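Contents Previous chapter Next chapter Glossary Index

Chapter 13
The Drawer That Holds Everything Else

By the end of this chapter you should be able to clear a mixed drawer onto a table, group what you find, choose a container for each group and label it in words another person would understand. You should also be able to throw away a dead pen without a family meeting.

Most of this book has dealt with things that know where they live. Plates go with plates, and towels, once folded, go with towels. Chapter 12 ended with a linen cupboard so orderly that several readers of the first edition wrote in to say it had made them feel unwell. We now come to the rest: the small objects that belong to no room, turn up in all of them, and are put "somewhere safe" by people who never go there again.

Every home has such a place. In Stodik, where I did my training, it was called the string drawer, and I never once found string in it. The usual contents are tools too small for the toolbox, first-aid supplies that missed the medicine cabinet, kitchen gadgets bought in a hopeful mood, and decorations left over from an occasion. A drawer of modest size in our Flillier study gave up 190 separate items, 13 of them keys. The householder could name the lock for one key, and was wrong.

13.1 Getting it all out

Begin with a clear surface and good light. A kitchen table will do, or a desk. Empty the drawer completely. Students like to take out only the things that annoy them, which leaves a drawer full of things that don't annoy them yet.

Set your first container on the table before you start, within easy reach. It gives the hand somewhere to go. A shallow plastic tray with raised sides is best for this, as you can see into it from a chair and nothing rolls off.
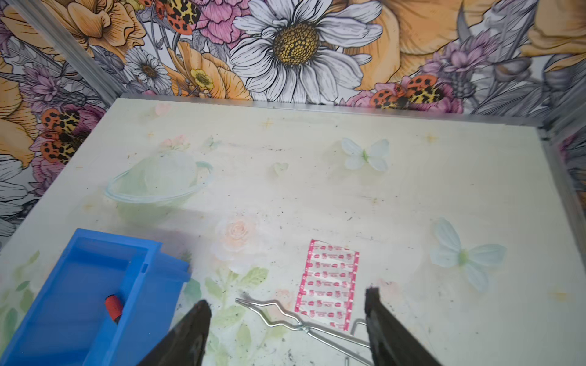

Figure 13.1 Sorting in progress. A small red item has a place in the blue tray; the wire tongs and the hex key are still on the table.

Look at the hex key. It is the commonest object in this whole branch of the subject. Flat-pack furniture brings it into the house, and it stays long after the furniture has gone. Keep the sizes that fit something you own. If you can't tell which those are, you may keep them all in one small bag, but you must write "unknown" on the bag and feel slightly ashamed.

The tongs raise a different question. They are a serving tool, perfectly respectable, and they have no business among hex keys. We call an object like this a stray: it has a proper home elsewhere, and has wandered. Strays go in their own pile and are walked back at the end in one trip. Do not walk each one back as you find it. I have watched a capable adult in Politis leave the table with a teaspoon and come back 20 minutes later having cleaned an oven.

13.2 The three questions

Pick up one object at a time and ask:

What is it for?
Who would look for it?
Where would they look first?

The first question seems easy until you meet a decoration. Ornaments, ribbons, paper flowers and the like are not for anything, in the sense that a screwdriver is for something, and the beginner either throws them all out with great energy or keeps every one. 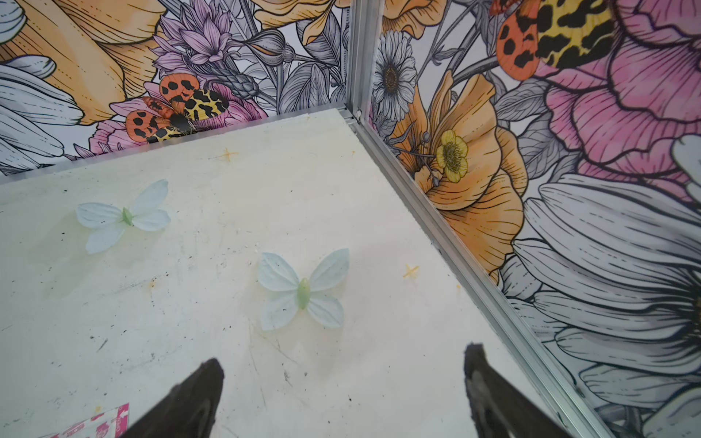 Figure 13.2 Two artificial butterflies. Their use is a matter of opinion.

Treat decorations as a group of their own and give that group a fixed amount of room. One box, with a lid that shuts. When the box is full, something must leave before anything new goes in. This is a dull rule and it works on butterflies, baubles and cake candles alike. Take care with anything that has wings or petals: it should lie on top, near the lid, as it will not forgive a pair of pliers.

The second and third questions matter most in a shared home. You may be sure that batteries live with the torch. Everyone else may be just as sure that they live by the back door. The person who shouts "where are the batteries?" most often should be given the deciding vote, if only for the sake of quiet.

13.3 One hand, one object, one place

Handling each thing once is the oldest advice in the trade, and the most ignored. An object picked up, considered and put back where it was has cost you the same effort as one that has been dealt with. Do this all afternoon and you will be tired, with an identical table.

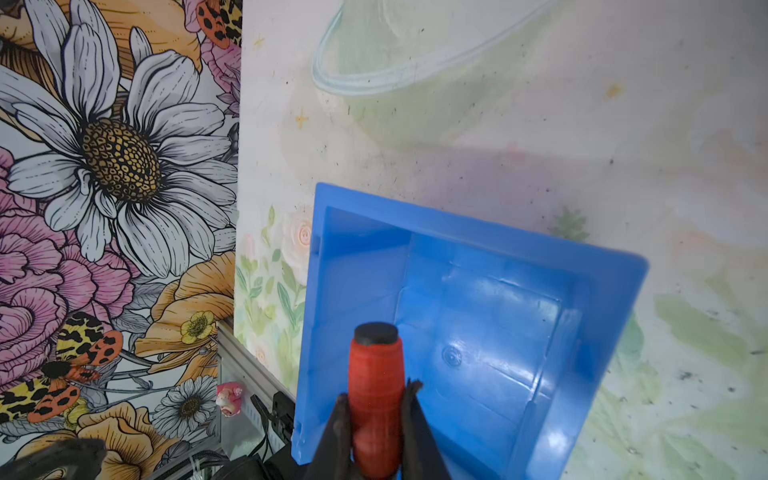 Figure 13.3 A red object with a black cap, held upright, with the bin directly behind it.

If you really cannot decide, use a waiting box. Write the month on it — March, say — and look again a season later. The waiting box may hold no more than you can carry in one hand. The Stemus method, popular for a time, allowed any number of waiting boxes, and its followers ended up needing a shed.

13.4 Choosing the neighbours

Once the groups are made, they have to share. Few homes have a container to spare for every kind of thing, so tools may end up next to plasters, and the question is which things can sit side by side without harm. Long, hard items such as screwdrivers go in first, laid corner to corner if the container is short. Flat paper goods stay out from under them. Anything meant for a wound is kept clean, dry and well away from anything with grease on it.

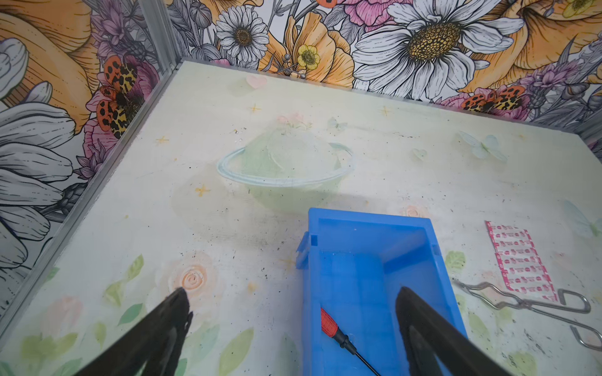
Zoi Karamanlidis disagrees, and she wrote in the margin of my draft that plasters belong with the screwdrivers, "where the bleeding is". She would put a strip of them in every toolbox and let the medicine cabinet look after itself. I have thought about this since Monday and can find only one fault with it, the grease, which a small bag would cure. Readers may follow whichever of us they prefer. She also points out that my own string drawer has not been opened in front of guests for years.

Before you go on

Choose one drawer, not the worst. Empty it, group the contents and write down the names of your groups. If one of them is called "bits", divide it again. If you have more groups than objects, have a cup of tea and start from the other end.

Section 13.5 deals with labels, and with the quarrels they cause.

Household Order: A First Course. Copyright 2000, all rights reserved. Contact the publisher. Back to top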